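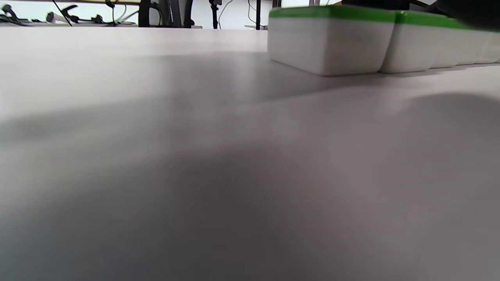

*Shadows across a pale grey tabletop.*

## Hurow Roll-Up Chess Mat

I wanted a board I could stuff in a backpack for club night, so I made one! The Hurow rolls up small, lies flat after a minute or two, and has coordinates on all 4 sides (my students kept asking). I've played well over 100 blitz games on mine – the corners still don't curl. Pieces and clock are sold separately. Orders placed by March ship with a free carry tube.

– Triin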